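Kartha Announces License Transfer Terms for Rorel 5

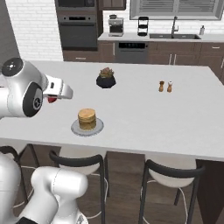

Who can move an existing Rorel license to version 5? Any customer with a paid license for version 2 or later may do so, regardless of whether the license was bought directly from Kartha or through a reseller.

Kartha has published the terms under which owners of its document archiving software, Rorel, may transfer to the new release. The terms take effect in November and apply to both the desktop and server editions.

Under the new policy, a customer signs in to the Kartha account page, selects the license on file and requests a replacement key. The key is sent to the email address registered with the license. Customers who no longer have access to that address must contact the support office in Tirstead and provide the original order number. Requests are handled within 5 business days.

"Many of our customers bought their licenses years ago and under different account systems," said Anong Chaiyaporn, director of customer services at Kartha. "Their purchases remain valid, and the transfer process has been set up to recognize them."

Single-user licenses will be transferred at no charge. Organizations holding more than 500 seats will be asked to sign a revised service agreement before new keys are issued. Trial copies are not eligible, although files created during a trial period can be opened in the full version once a key has been entered.

Version 2 keys will continue to work on computers where they are already active. They cannot be activated on additional computers after the terms take effect.

Resellers in Kostenia will follow the same procedure but will issue replacement keys through their own order systems. Boris Vrabec, who manages reseller accounts for the company, said that written instructions were sent to all resellers on Wednesday and that invoices issued under the earlier terms will be honored.

The full terms and a list of eligible license types are available from the Kartha support office.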